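홈 > 지원 > 게임 설명서 > Urkerik 모바일판
검색어를 입력하세요 검색

4. 컨트롤러 연결과 저장 데이터 이전

이 장은 Urkerik 모바일판을 태블릿이나 휴대전화에 설치한 다음의 설정을 다룬다. 설치와 계정 생성은 2장, 화면 구성은 3장을 참조한다. 터치 조작만 사용할 경우 4.1과 4.2는 건너뛰고 4.3으로 간다.

4.1 준비 사항

- Urkerik 모바일판 본체(최신 업데이트 적용)
- Vuseo 무선 컨트롤러 또는 표준 배열의 블루투스 컨트롤러
- Zimilance 계정(저장 데이터를 옮기는 경우에만 필요)
- 저장 공간의 여유 136MB 이상

주의: 컨트롤러 배터리 잔량이 낮으면 등록 도중 연결이 끊어질 수 있다. 등록 전에 충전한다.

4.2 컨트롤러 등록

1. 게임을 완전히 종료한다. 백그라운드에 남아 있으면 새 장치가 목록에 나타나지 않는다.
2. 기기의 블루투스 설정을 연다.
3. 컨트롤러의 전원 버튼과 메뉴 버튼을 동시에 누르고 표시등이 빠르게 깜박일 때까지 기다린다.
4. 장치 목록에서 컨트롤러 이름을 선택한다.
5. 게임을 실행하고 [설정] > [조작] > [외부 입력]으로 들어간다.
6. [입력 감지]를 누른 뒤 컨트롤러의 아무 버튼이나 한 번 누른다.
7. 화면의 버튼 안내가 터치 아이콘에서 버튼 기호로 바뀌면 등록이 끝난 것이다.

참고: 컨트롤러 두 대를 쓰는 로컬 대전에서는 먼저 감지된 쪽이 1P가 된다. 순서를 바꾸려면 두 대를 모두 해제하고 1단계부터 다시 한다.
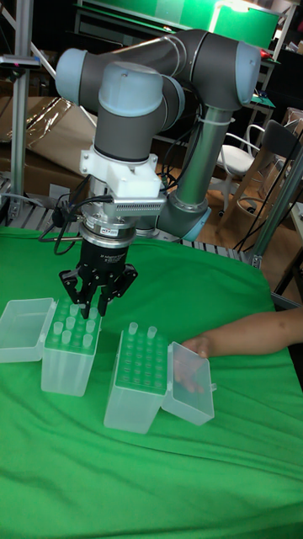

등록한 뒤에는 스틱의 감도를 조정한다. 기본값은 88이며 [조작] > [스틱] 항목에서 바꿀 수 있다. 값이 높을수록 짧은 기울임에도 커서가 멀리 움직인다. 유닛 배치 화면과 전투 화면의 감도는 따로 저장된다. 한쪽만 바꾸면 다른 쪽에는 적용되지 않는다.

데드존은 다음과 같이 설정한다.

1. 스틱에서 손을 뗀 상태로 [중립 측정]을 누른다.
2. 측정 막대가 끝까지 찰 때까지 스틱을 건드리지 않는다.
3. 커서가 저절로 움직이면 데드존 값을 한 단계씩 올린다. 상한은 13이다.
4. [적용]을 누른다. [뒤로]로 나가면 변경 내용이 버려진다.

상한까지 올려도 커서가 흐르면 컨트롤러의 펌웨어를 갱신한다. 펌웨어는 게임 안에서 갱신할 수 없으며, 제조사가 제공하는 앱을 사용해야 한다.

4.3 터치 조작의 배치

터치 버튼은 왼손형과 오른손형 두 가지 배치로 제공된다. [설정] > [조작] > [터치]에서 고른다. 개별 버튼은 길게 눌러 끌면 옮겨진다. 행동 취소 버튼과 턴 종료 버튼은 서로 겹치게 놓을 수 없다. 배치는 기기마다 저장되고 계정에는 올라가지 않는다.

외부 컨트롤러가 연결되어 있는 동안 터치 버튼은 숨겨진다. 지도 확대와 축소는 숨김 상태에서도 두 손가락으로 할 수 있다. 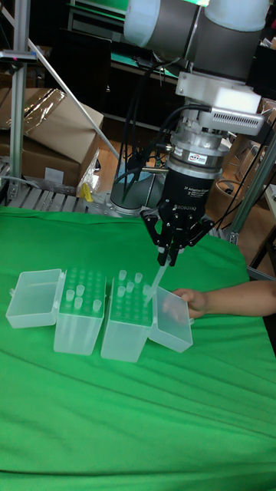 Nermina Kovačević는 사용자 의견란에 왼손형 배치에서 턴 종료 버튼이 미니맵 바로 옆에 붙어 있어 지도를 옮기려다 턴을 넘긴 적이 여러 번이라고 적었다. 버튼을 옮기는 것보다 턴 종료 확인 창을 켜 두는 편이 나았다고도 했다. 확인 창은 [설정] > [게임] > [턴 종료 확인]에서 켠다. 기본값은 꺼짐이며, 온라인 대전에서는 설정과 관계없이 표시되지 않는다.

4.4 저장 데이터 이전

PC판의 진행 상황을 모바일판으로 옮기는 절차이다. 반대 방향의 이전은 지원하지 않는다.

1. PC판을 실행하고 Zimilance 계정으로 로그인한다.
2. [기록] > [내보내기]를 선택한다.
3. 옮길 저장 슬롯을 고르고 [올리기]를 누른다.
4. 화면에 표시된 이전 코드를 적어 둔다. 코드는 발급 후 168시간 동안 유효하다.
5. 모바일판에서 같은 계정으로 로그인하고 [기록] > [가져오기]를 연다.
6. 코드를 입력하고 비어 있는 슬롯을 지정한다.
7. [완료] 표시가 나온 뒤 게임을 다시 시작한다.

주의: 이미 사용 중인 슬롯을 지정하면 해당 슬롯의 기록은 지워지며 복구할 수 없다.

주의: 가져오는 중에 앱을 전환하지 않는다. 중단된 경우 같은 코드로 5단계부터 다시 시도한다.

다음 항목은 이전되지 않는다.

- 전투 리플레이
- 사용자 제작 지도
- 그래픽 및 음량 설정
- 진행 중인 온라인 대전

Ivanyshyn 확장 시나리오의 진행 기록은 모바일판에도 해당 확장이 설치되어 있을 때만 열린다. 확장이 없으면 슬롯에 자물쇠 기호가 표시되고, 나중에 설치하면 해제된다. 이 경우 코드를 다시 발급받을 필요는 없다. 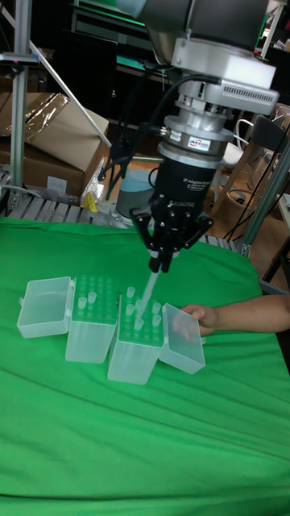 그림 4-3. 2F Adaptive Gripper와 투명 피펫 팁

4.5 연결 문제의 확인

버튼 기호가 표시되는데 입력이 되지 않을 때는 [외부 입력]의 프로필이 [사용자 지정]으로 되어 있는지 확인한다. 빈 프로필이 선택되어 있으면 모든 버튼이 무효가 된다. [표준]으로 되돌린 뒤 필요한 버튼만 다시 지정한다.

입력이 늦게 반영될 때는 블루투스 이어폰의 연결을 해제하고 비교한다. 절전 모드도 끈다.

이전 코드가 거부될 때는 두 기기의 로그인 계정이 같은지, 코드의 유효 시간이 지나지 않았는지 차례로 확인한다.

한국어판 정리: Roksolana Skoryk
최종 수정: 2024년 11월 12일

분류: 설정 안내, 컨트롤러, 저장 데이터

문의하기 | 이용 약관 | © 2024 Zimilance. All rights reserved. | 맨 위로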